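Bendby reading room to open its doors again

September 21, 2025

Good news for everyone in Bendby who has missed a quiet corner and a good book – the Talebi Reading Room will be welcoming visitors again next week, after being closed since June while the old heating pipes were replaced.

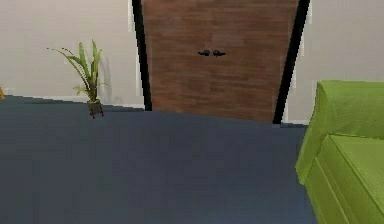
Brown double doors with black lever handles.

Hannelore Voß, who has looked after the collection for many years, told us that all 2000 books are back on their shelves, along with 100 or so she couldn't resist adding over the summer, most of them travel stories and cookbooks. There will be coffee and plum cake on opening morning, and children are warmly invited to story hour in the afternoon, with seats for 60.

Library cards from before the closure are still good, and anyone who borrowed a book back in the spring can bring it home without a fine.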